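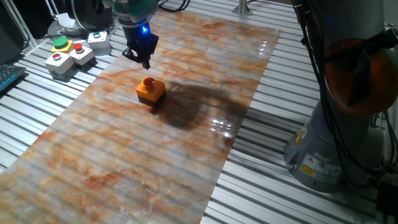

Who may reset the cell after an emergency stop? The person who pressed the stop, or the shift lead if that person has left the area.

6.2 Stop and reset procedure

1. Press the nearest emergency stop. Do not use the pause command for this.
2. Wait until the arm is at rest. Keep hands clear of the gripper fingers.
3. Write the time and the reason in the Warkton log, form 514.
4. Clear the fault. If the gripper is holding a part, support the part before opening the fingers.
5. Release the stop button, step back behind the floor line and press reset.
6. Run the first cycle at 20 per cent speed.

Note: Resetting does not restart the program. Start is a separate action – see section 6.4.

CAUTION: Read the warning label on the arm before working near the base. Do not cover it with tape or cables.

Test each stop button every Wednesday before the first run. Report a failed test to Chanida Rojanasak and lock the cell off until it has been repaired.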